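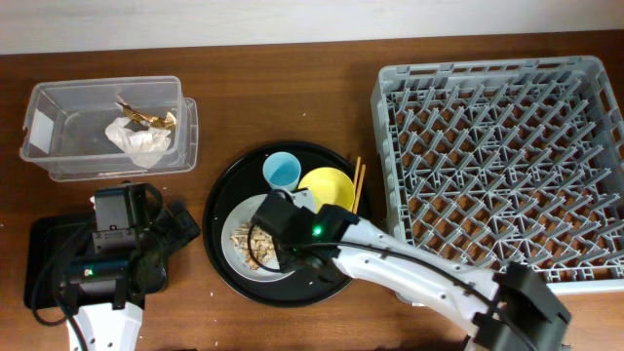
Jitau – Umfragedaten zur Mülltrennung in Privathaushalten

LIESMICH zur zweiten Fassung

Der Datensatz enthält Antworten aus einer schriftlichen Haushaltsbefragung in Wultport. Gefragt wurde, in welche Tonne die Leute bestimmte Dinge werfen, wie sicher sie sich dabei sind und was sie glauben, dass danach mit dem Zeug passiert. Wer wissen will, was tatsächlich in den Tonnen liegt, findet darüber hier nichts. Das klingt selbstverständlich, wurde bei der ersten Fassung aber mehrfach überlesen, unter anderem von Leuten, die daraus eine »Fehlwurfquote« berechnet haben. Eine solche Quote lässt sich aus diesen Daten nicht berechnen.

Umfang

Verschickte Fragebögen: 3.218
Zurückgekommen: 2.571
Nach Bereinigung im Datensatz: 2.543
Davon mit ausgefülltem Freitextfeld: 1.366

Die Rücklaufquote ist für eine Postbefragung verdächtig hoch. Dem Fragebogen lag ein Gutschein für das Hallenbad bei, einzulösen gegen den Abriss der letzten Seite. Ich gehe davon aus, dass ein Teil der Bögen nur deswegen ausgefüllt wurde. Wie groß der Teil ist, weiß ich nicht, und die Variable eil (siehe unten) ist ein schwacher Versuch, es herauszufinden.

Die 28 entfernten Bögen waren entweder leer oder unleserlich. Sie liegen im Ordner ausschuss, als Scan, ohne Transkription.

Dateien

haushalte.csv – eine Zeile pro Bogen, Trennzeichen Semikolon, UTF-8
gegenstaende.csv – eine Zeile pro Bogen und abgefragtem Gegenstand
freitext.csv – die Freitexte, Rechtschreibung unverändert
codebuch.txt – Variablen und Ausprägungen
fragebogen.pdf – der Bogen, wie er verschickt wurde, samt Tippfehler in Frage 7

Die wichtigsten Variablen

hh_id: laufende Nummer, hat mit der Adresse nichts zu tun.
viertel: einer von fünf Bereichen. Guerra und Jarkilley sind Siedlungen mit Gemeinschaftstonnen, die übrigen drei haben überwiegend Einzeltonnen. Bitte nicht einfach zusammenwerfen.
personen: Haushaltsgröße laut Selbstauskunft. Ab sechs Personen zusammengefasst.
gegenstand: Kurzname des abgefragten Gegenstands, zum Beispiel taschentuch, alufolie, kassenbon, joghurtdeckel, backpapier.
tonne: gewählte Tonne. Mehrfachnennungen sind als 9 codiert und kommen häufiger vor, als mir lieb ist.
sicher: Skala von 1 (geraten) bis 5 (ganz sicher).
glaube: Antwort auf die Frage, ob das Getrennte am Ende doch zusammen verbrannt wird. Ja, nein, weiß nicht, keine Angabe.
eil: 1, wenn in einer Spalte durchgehend dasselbe Kästchen angekreuzt ist.

Erhebung

Der Bogen ging im Februar raus. Das ist für Bioabfall ein ungünstiger Monat, weil kaum jemand Gartenabfälle hat, und die beiden Gartenfragen sind entsprechend dünn beantwortet. Entworfen hat den Bogen Uthai Kaewkla, eingegeben wurden die Antworten von Hand durch Jailson Holanda und mich. Eine Doppeleingabe gab es nur für eine Stichprobe der Bögen aus Guerra. Die Abweichungen dort waren klein, was für die anderen Viertel streng genommen nichts beweist.

Angeschrieben wurde jeweils »der Haushalt«. Wer am Küchentisch dann zum Stift gegriffen hat, ist unbekannt. In einigen Bögen wechselt die Handschrift mitten in der Gegenstandsliste, gern mit Korrekturen der vorigen Person. Eingegeben ist in solchen Fällen immer die letzte erkennbare Fassung.

Was mich an den Daten stört

Erstens die Fragen selbst. »In welche Tonne gehört ein benutztes Papiertaschentuch?« fragt Wissen ab. »In welche Tonne werfen Sie es?« fragt Verhalten ab. Der Bogen benutzt beide Formulierungen, je nach Seite, und es gibt keine Person, der beide gestellt wurden. Vergleiche zwischen Seite 2 und Seite 3 halte ich deshalb für wertlos.

Zweitens die soziale Erwünschtheit. Fast alle geben an, Joghurtdeckel vom Becher zu trennen. Wer schon einmal in einen gelben Sack geschaut hat, darf das bezweifeln. Beweisen kann ich es mit diesem Material nicht.

Drittens die Variable glaube. Sie wird gern zitiert, weil sich daraus eine schöne Schlagzeile machen lässt. Der Zusammenhang zwischen Misstrauen und nachlässigem Trennen ist im Datensatz schwach und verschwindet, sobald man nach viertel aufteilt. Gemeinschaftstonnen erklären mehr als Weltanschauung. Das wäre jedenfalls meine Lesart – wer eine bessere hat, möge sie rechnen.

Viertens die Folie. Unter alufolie haben die Leute offenbar alles Mögliche verstanden: Haushaltsfolie, Schokoladenpapier, beschichtete Bonbonverpackungen. Die Freitexte zeigen das deutlich (»kommt drauf an ob es knistert«). Ein eigenes Kästchen für Verbundmaterial fehlt im Bogen.

Freitexte

Offene Frage war: »Was ärgert Sie beim Trennen am meisten?« Die häufigsten Themen sind Nachbarn, Gerüche und die Abfuhrzeiten, insbesondere die Leerung um sechs Uhr morgens. Namen und Hausnummern sind durch [entfernt] ersetzt. Das geschah von Hand, Reste sind also möglich. Wer etwas findet, meldet es bitte und veröffentlicht es nicht.

Eine Themencodierung liefern wir nicht mehr mit. In der ersten Fassung gab es eine, erstellt von einer einzigen Person an zwei Abenden, und sie ist seitdem öfter benutzt worden als die Texte selbst.

Gewichtung

Keine. Die Spalte gewicht aus der ersten Fassung ist gestrichen. Sie beruhte auf veralteten Einwohnerzahlen und hat die Ergebnisse nur amtlicher aussehen lassen.

Änderungen gegenüber der ersten Fassung

– gewicht und thema entfernt
– Umlaute in freitext.csv repariert
– Code 9 für Mehrfachnennungen eingeführt, vorher zählte das erste Kreuz
– eil ergänzt
– vertauschte Viertelkennungen bei einem Stapel aus Jarkilley berichtigt

Auswertungen auf Grundlage der ersten Fassung sollten neu gerechnet werden, vor allem wenn Jarkilley darin vorkommt.

Nutzung

Frei für nichtkommerzielle Zwecke, bitte mit Nennung von Projekt Jitau und der Fassung. Rückfragen zum Bogen an Uthai Kaewkla, Eingabefehler an Jailson Holanda, am besten mit hh_id und Zeilennummer.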